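How to vote by post when you live abroad

If you moved from Pukley to another country, you can still vote in the October election. I did it last year for the first time and I made some mistakes, so I write the steps in order.

Step 1. Check that you are on the register. The list is kept by the election office in Flendov. Write to them with your full name, your date of birth and your last address in Pukley.

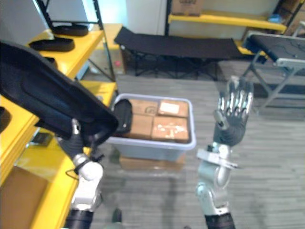

Step 2. Ask for the postal form. The form has number 137 and it has 2 pages. Sign both of them. My first form came back to me because the second page had no signature.

Step 3. Send the form early. The office must have it by Oct 18, 2024, and the date on the stamp does not count. From some countries the post can need up to three weeks. 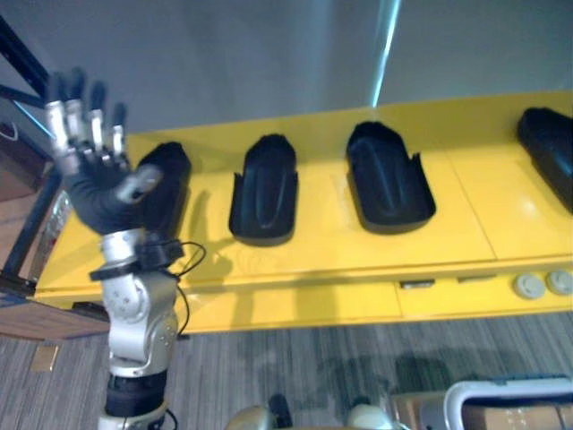
Vundo wrote to me that the consulate also takes the form by hand, and that it is much quicker than the post. You only have to bring your passport and sign a list at the desk.

Step 4. Fill in the ballot. Put one cross only, close the small envelope, and put it inside the big one together with your signed declaration. Do not write your name on the small envelope.

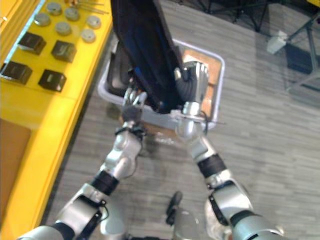
Step 5. Keep your papers until the result is official. You will need the receipt if your vote is missing from the list and you want to complain. Choose one fixed place for them at home. A black fabric bag like the one held over the grey basket is good enough, if you put only election papers in it. Write the receipt number in a second place too. Mine was 1253.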